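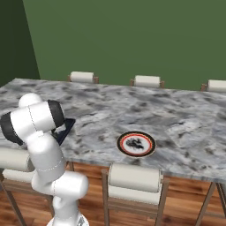
Skenow Lapidary and Jewellery Club
Minutes, general meeting, July

Opened 7.35 pm, Despina Dimitriou in the chair. Apologies as per the sheet.

Previous minutes
Taken as read. One correction: the loan faceting head went back to Mabaso in May, not April. Accepted.

Business arising
Roof leak over the saw bench – landlord has been, says flashing. Quote still to come. Bucket stays where it is.
Key register: two keys still unsigned for. If you have one, sign for it. Despina will ring round.

Correspondence
In: letter from council re hall hire rates, no change for groups under the old agreement. Newsletter from the Imus club, on the noticeboard. Email from a lady wanting her late husband's opal rough valued. Reply sent, we don't do valuations, gave her names of two registered valuers.
Out: thank you card to Suron for the polishing compound.

Money
Balance $2408 after the power bill and the new pump. Subs still owing from 11 members, reminder going out with the next bulletin. Question from the floor about whether silver sales are covering costs. Answer: just, but the spot price keeps moving and we've been selling last year's sheet at last year's price. See under silver below.
Report accepted.

Silver and findings
Long discussion. Current practice is to sell sheet and wire to members at what we paid. Fine when it sits still. Moved that we reprice on the first of each month from the supplier's list, plus a small margin for offcuts and the scales service. Some feeling that beginners will be put off. Suggested copper and brass stay at cost so learners can practise on those first. Motion amended to say so. Carried, two against.
Jump rings: the mixed tin is a mess, plated and sterling together. Tin to be sorted or scrapped. Anyone who can tell them apart by the stamp on the packet (the packets are gone) is welcome to try. Otherwise it all goes to the kids' table as plated.
Bezel wire, we're out of the 3 mm. Order in with Suron, $265 including freight. Approved.

Workshop
Small tumbler is making the noise again. Belt, probly. Not to be left running overnight till looked at.
Pickle pot: someone put steel tweezers in it again and there was a copper flash on three peoples work. COPPER OR PLASTIC TONGS ONLY. New sign going up, bigger.
Gas bottles swapped. Turn off at the bottle as well as at the torch – found on twice last month.
Eye protection on the buffing motors. Hair tied back, no gloves, no scarves. Not negotiable, Despina will send people home.
Grinding wheels: the 280 is worn in the middle, please use the whole width. Replacement deferred to next quarter.

Classes
Beginners' ring band class full, 9 booked and a waiting list. Second run to be offered in spring. Need another tutor for the soldering night as the bench can't be watched by one person.
Chain making (loop in loop) well received. People asked for a follow up with fine silver and fusing. To be costed.
Stone setting: request for a session on tube settings for small round stones. Despina happy to take it if someone else does the handouts. No taker yet.
Enamelling kiln needs its thermocouple checked before any class is advertised. Carried over.

Show and sale
Hall booked. Tables same price as last year. Discussion on rules for sellers:
– must be members' own work, no bought-in strung beads
– treated and synthetic stones to be labelled. Dyed howlite is not turquoise. This came up last year with a customer and was embarassing
– silver marked 925 or described as "silver colour", nothing in between
– each table supplies its own float and lighting, leads to be tagged
Competition sections as before, with a new one for recycled metal. Some debate over whether melted club scrap counts. It does. Cabochon section split into novice and open. Entry forms on the counter from next month.
Raffle prize: pendant donated by a member who'd like to stay off the record. Thanks.
Still short for the door and for the pack up.

Field trip
Mabaso trip on if the road's dry. Permission in writing from the owner, copy in the folder. Gates as found. No dogs. Bring own water, sieve, hat. Agate and a bit of jasper last time, mostly small. Carpool list at the sink. The under-16s need an adult each.

Library
Missing: the wire wrapping book and the first of the two casting manuals. Check your shelves. Magazines older than ten years to be given away at the show.

General business
Tea money – gold coin, tin by the urn, it's light again.
Suggestion that the club buy a second flex shaft. Price to be got from Imus and from Suron, back next meeting.
Parking: don't block the roller door, the neighbour has complained again.
Fridge to be cleared, anything without a name goes in the bin.

Actions
Despina: keys, tumbler, thermocouple, flex shaft prices
Bulletin: subs reminder, silver price change, show rules in full
All: library books, names on food

Closed 9.10 pm. Supper.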